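喫茶店のナポリタンが好きすぎて、隣の県まで行ってしまった話

カテゴリー：たべる・のむ ＞ 特集 ＞ 町の喫茶店

喫茶店でナポリタンを頼むとき、いまだにちょっと緊張します。いい大人が白いシャツを着てきた日にかぎって食べたくなるんですよね。家を出るときは「今日はコーヒーだけ」と決めているのに、ドアを開けた瞬間のあの甘酸っぱく焦げた匂いにやられて、気がつくと紙ナプキンを首元に差し込んでいる。クリーニング代がもったいないので、最近はもう喫茶店に行く日は紺色の服と決めました。

編集部から「秋の特集で喫茶店をやりませんか」と声をかけてもらったとき、コーヒーの話だろうなと思いつつ、ナポリタンだけでもいいですか、と聞いてしまいました。だめと言われたら断るつもりで。そうしたら、あっさり「いいですよ」。というわけで、今回は最初から最後までほぼ麺の話です。豆の産地も焙煎の深さも出てきません。コーヒー好きの皆さん、ごめんなさい！

そもそもわたしのナポリタン歴は、学生時代に下宿の一階にあった「ウコンベルグ」から始まっています。看板には Ukomberg とだけ書いてあって、これがどこの国の言葉なのか、通っているあいだ一度も聞けませんでした。山の名前っぽいけれど地図で探しても見つからない。常連さんはみんな「ウコン」と呼んでいて、初めて連れていかれたときはカレー屋だと思っていたくらいです。

ウコンベルグのナポリタンは、とにかく麺が太い。そして柔らかい。アルデンテなんて言葉はあの店のどこにも入り込む隙がなくて、前の日に茹でて油をまぶし、冷蔵庫でひと晩寝かせたものを使うんです。注文が入ると、ピーマンと玉ねぎと薄いハムを炒めて、そこへどさっと麺。フライパンの底にちょっと貼りつくくらいまで放っておいて、木べらでこそげる。あの「こそげた」ところがおいしいんですよ。皿の端にたまに一本だけカリッとしたのが混じっていて、見つけると最後まで取っておきました。

卒業してから12年、店のことはずっと頭の隅にあったのですが、この夏に行ってみたら扉が新しくなっていてびっくり。中はほとんどそのままで、椅子のばねが片側だけへたっているのまで変わっていませんでした。ただ、ナポリタンの具がハムからウインナーになっていました。うーん。おいしい。おいしいけど、ハムがよかったな。こういうのは味の問題というより思い出の問題なので、どうにもならないですね。次に行ったらたぶんまた頼みます。

さて、二軒目は駅の反対側にある「ボルトン」。ここは喫茶店というより洋食屋に片足を突っ込んでいて、お昼どきは会社員で満席になります。狙い目は昼の混雑が引いて、奥の席で新聞を読む人が出てくる時間帯。ナポリタンは鉄板にのって登場し、下に薄焼き卵が敷いてあります。じゅうじゅういっているところに粉チーズを振ると、チーズが鉄板に落ちてせんべいみたいになる。わざと多めにこぼしています（すみません）。

ボルトンで悩ましいのは量です。普通盛りが乾麺で200グラムあると聞いて、さすがに笑いました。家でつくるときの倍ですよ。小盛りもあるのに、メニューの一番下に小さく書いてあるものだから、気づくまでに何度も通ってしまった。おかげで夕飯を抜いた日が何回か。初めての方は、どうかメニューを最後の行まで読んでください。隣の席の男性は大盛りをすいすい食べてからプリンを追加していて、世の中にはすごい胃袋があるものだと思いました。

鉄板の難点は、後半になると麺が焼きそばのような食感に変わってくることでしょうか。わたしはそれも込みで好きなのですが、一緒に行った妹は「もうちょっとしっとりしていてほしい」と言って、途中から卵ばかり食べていました。卵のほうは最後までふわっとしています。ひとつの鉄板の上でそこまで違うのが不思議で、火の当たり方なのか油の量なのか、家で何度か試しましたがまだ再現できていません。

そう、家でもつくるんです。外で食べるたびに「あの味を盗もう」と思って帰ってくるので、冷蔵庫のケチャップの減りがやたらと早い。ひところは瓶のトマトピューレを煮詰めたり、にんにくを利かせたり、生のトマトを湯むきしたりもしたのですが、手をかけるほどナポリタンから遠ざかって、ただのちょっと上品なトマトのパスタになっていくんですよね。結局、赤いチューブからぎゅっと絞って、先にフライパンの空いたところで焼く。これに戻ってきました。
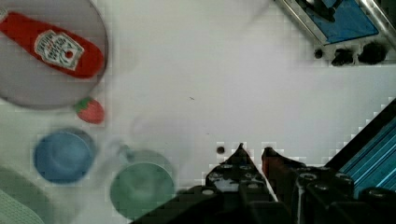 最終更新：2021年9月25日

焼く、というのは文字どおりの意味です。具と麺を端に寄せておいて、空いた場所にケチャップを落とし、ふつふつして色が濃くなるまで触らない。酸っぱい湯気が目にしみて、換気扇を強にして、それでもまだ触らない。ここで我慢できずに混ぜてしまうと、べちゃっとした給食風になります。いや、給食風も好きなんですけどね！　牛乳と一緒に食べたくなるやつ。でも喫茶店の味にしたい日は我慢です。

仕上げに何を入れるかは、人に聞くと本当にばらばらでおもしろい。牛乳をひとまわし、ウスターソースを少々、バター、砂糖をひとつまみ、インスタントコーヒーを耳かき一杯。職場で話題にしたら思いのほか盛り上がって、会議が長引いてしまいました。わたしは今のところバターと牛乳派です。ソースも試したのですが、加減を間違えるとすぐお好み焼きの顔になるので、まだ修業が足りません。

三軒目は、電車とバスを乗り継いで行った隣の県の「アンブローズ」。駅前から228番のバスに揺られて、終点のひとつ手前で降ります。途中から田んぼと倉庫しかなくなって、本当にこの先に喫茶店があるのかと不安になったころ、ぽつんと煙突のある平屋が見えてくる。外壁にツタ、入り口に傘立て、ガラスケースにはすっかり色の褪せた食品サンプル。もうこの時点で満点をあげたいくらいでした。

アンブローズは昔、貸本屋を兼ねていたそうで、壁一面が本棚です。推理小説と園芸の本がやけに多い。注文してから出てくるまでが長いので、手近な一冊を抜いて読んでいたら、犯人がわかりかけたところで皿が来てしまいました。ナポリタンは冷めたら終わりなので、もちろん本を閉じましたよ。犯人はいまだに知りません。題名を控えておけばよかった。

味はというと、三軒のなかで一番甘い。玉ねぎがとろとろになるまで炒めてあって、そのうえマッシュルームの缶詰が入っています。生のじゃなくて缶詰の、あのきゅっとした薄切り。聞いてみたら、生のマッシュルームに替えた時期があって、常連さんに「戻してほしい」と言われてやめたのだとか。わかるなあ。缶詰には缶詰の持ち場というものがあります。ピーマンは輪切りで、ほとんど生のまま上にのっていて、甘い麺の合間にかじると青臭さがちょうどよかったです。

付け合わせがポテトサラダなのもうれしかった。しかもその下にレタスが一枚敷いてあって、ナポリタンのソースがじわじわしみてくる。最後にそのレタスをどうするか、食べる人の性格が出るところだと思います。わたしは巻いて食べます。母は残します。妹は最初に食べます。家族でもこんなに違うんですね。

帰りのバスの時間を調べずに行ったせいで、停留所でずいぶん待ちました。日陰がない場所だったので、これから行かれる方は帽子と時刻表をお忘れなく。店の電話を借りてタクシーを呼ぶ手もあるようですが、近くに営業所がないらしく、バスのほうが早いと言われました。わたしが乗ったのは日暮れ前の便で、運転手さんが「ナポリタン？」と聞いてきたのがちょっと恥ずかしかった。匂いでわかるんだそうです。

四軒目に予定していた「スカルトブリッジ」は、実はまだ食べられていません。川沿いの細いビルの二階にあって、雑誌に載ったのを見てからずっと気になっていた店です。意気揚々と階段を上ったら、ドアに「麺が終わりました」の貼り紙。日をあらためて行ったら今度は臨時休業。カレーと厚切りトーストは食べたことがあって、どちらもすばらしかったので、ナポリタンもきっと……と想像ばかりがふくらんでいます。

ちなみにスカルトブリッジのマッチ箱がとてもかわいいんです。橋の絵に Skalutbridge の文字が丸く沿わせてあって、レジ横のかごから一ついただいてきました。綴りどおりに読むと「スカルト」なのか「スカラット」なのか微妙なところですが、お店の人も日によって違う言い方をするらしいので、好きに呼んでいいんだと思います。うちにはマッチを使うものが何もなくて、仏壇のある実家に持っていったら、母にすごく喜ばれました。

ここまで書いてきて、値段の話を一度もしていないことに気づきました。どの店も学生のころに比べるとやっぱり上がっています。それでもボルトンには鉄板を使わないランチ用のナポリタンがあって、コーヒーをつけても財布にやさしい。アンブローズはバス代のほうが高くつくので、行くなら半日つぶす覚悟でのんびりどうぞ。

もうひとつ、粉チーズとタバスコの置き方にも店の流儀があります。ウコンベルグは何も言わなくても二つ並べて持ってきてくれて、ボルトンは卓上に置きっぱなし、アンブローズは頼むと奥から出てきます。アンブローズではタバスコを頼んだら、ちょっと意外そうな顔をされました。あの甘さに自信があるんだろうな。かけてみたら、かけないほうがおいしかったです。おとなしく従えばよかった。

フォークの巻き方についても、この歳になって悩んでいます。太い麺って、ちゃんと巻こうとすると毛糸玉みたいになりませんか。巻きはじめの麺を二、三本に絞るといいと教わって練習しているのですが、お腹がすいているときはどうしても欲張ってしまう。箸を出してくれる店もあって、使うと断然食べやすい。でもなぜかフォークで食べたい気持ちもあって、結局、右手にフォークを持ったまま箸を横目で見ています。

先日、古い家計簿をめくっていたら、学生時代のページに「ウコン　ナポ」とだけ書かれた行がいくつも出てきました。数えてみたら一年で79回。ほかの欄には「もやし」と「風呂代」ばかり並んでいるのに、そこだけはけちらなかったらしい。当時のわたしに会えるなら、たまには野菜も食べなさいと言いたいところですが、たぶん「ピーマンが入ってます」と言い返されます。

スカルトブリッジには今月中にもう一度行くつもりです。開店前から階段に並ぶ覚悟で、服はもちろん紺色。食べられたら、次の号の編集後記の隅っこにでも書かせてもらいますね。

読者のコメント

麺のびのび
ひと晩寝かせるの、うちの母もやっていました。てっきり残り物を使っているだけだと思っていたのに、ちゃんと意味があったんですね。今度聞いてみます。

川向こうの住人
スカルトブリッジ、昼前に行かないと麺は厳しいです。ナポリタンは細麺でした。太いのを想像して行くとびっくりするかも。カレーは辛くなりました。

ハム派
ウインナーになったのはわたしもさみしいです。ただ、先月頼んだらハムが混ざっていた日がありましたよ。

通りすがりの夜勤明け
読んでいるうちに我慢できなくなって朝からつくりました。ケチャップを焼くところで煙探知機が鳴りました。おいしかったです。

お問い合わせ ｜ 広告掲載について ｜ プライバシーポリシー
記事・写真の無断転載を禁じます。© 町の喫茶店特集 編集部
▲ページの先頭へ戻る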